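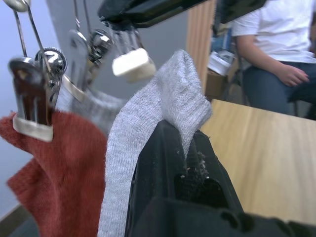 Grey knit sock, drying rack clip to the left.

PRE-MATCH GROUND CHECK, HOME SIDE
Ground: Kestitz Park, main pitch
Fixture: league, v Petrauskas Town
Date of check: 6/1/26
Capacity on certificate: 2,000
Marks: OK / FIX (before gates) / WATCH (after the match is fine)

PITCH

1. Surface walked end to end. OK
Heavy down the far touchline but takes a stud. Two divots by the north penalty spot, filled and trodden in.

2. Frost / standing water. WATCH
Goalmouth at the car park end still firm in the shade at 10. Look again an hour before kick off, ref will want to see it himself anyway.

3. Line markings. FIX
Centre circle gone faint on one side. 18 yard line at north end wobbles where the machine ran dry, redo it. Not over the old one, wash that off first or we get two lines like in October.

4. Goals, nets, pegs. OK
Posts solid, tried by hand. One net hook missing top left, south goal. Cable tie on for now. Order proper hooks please, third time of writing this.

5. Corner flags. OK
All four up. One pole has a split near the bottom, swap when the spares turn up from Jurnar.

6. Run-off and perimeter rail. FIX
Training mannequins left inside the rail again by the dugout. Shift them. Rail loose at the third upright past halfway, bolt turned but doesnt bite. Needs a longer bolt.

DUGOUTS AND TECHNICAL AREA

7. Benches fixed down. OK
Away bench creaks. Fixings tight, it's only the plank.

8. Perspex. WATCH
Crack in home dugout has grown since last check. Tape holding. No sharp edge that I could feel.

9. Stretcher and route to ambulance gate. OK
Gate opens full width. Stretcher straps both work. Keep the burger van off the hatching this time.

DRESSING ROOMS

10. Floors. OK
Home mopped. Away has a puddle under the end shower, mopped, was back in twenty minutes. See 11.

11. Showers and hot water. FIX
Away end shower drips constantly. Washer probably. Others run hot, took a while to get there. Boiler showing 2 on the dial, leave it alone.

12. Lights, sockets, heaters. OK
Tube flickering in the officials' room. Heater in there is fine, guard on.

13. Kit room. WATCH
Walkway clear to the back door. Too much on the top shelf, bring the ball bags down. Extinguisher in date.

14. Door locks and keys. OK
Officials' room key sticks. Lift the handle as you turn.

SPECTATOR AREAS

15. Turnstiles. OK
Both turning, counters zeroed. Left hand one squeaks, oil it if anyone finds the oil.

16. Covered terrace steps. FIX
Leaf muck on the bottom two steps, slippy as anything. Brush and grit. Nosing lifting on row 5, screwed back down, check it holds at half time.

17. Seats. OK
Row C seat 28 out of use, bag over it and taped. Don't sell it. Rest sat on or kicked.

18. Exit gates. OK
All unlocked and swung. Gate 3 catches on the tarmac, give it a shove. Steward to stand there from the 80th minute.

19. Floodlights. WATCH
All on from cold. One lamp on the clubhouse pylon slow to come up, got there in the end. Flasetti have been rung, no slot this week.

20. PA and evacuation message. OK
Heard clearly from every side except behind the tea bar, where you get half of it. Same as always. Steward with radio goes there.

21. First aid room. OK
Box sealed, defib light green. Low on ice packs, get more.

TO DO BEFORE GATES
Items 3, 6, 11, 16. If 11 can't be done turn that shower off at the valve and stick a note on it. 6 must be done, no arguments, players slide into that rail.

Recheck 2 with the ref. Tick sheet goes in the blue folder not on the fridge.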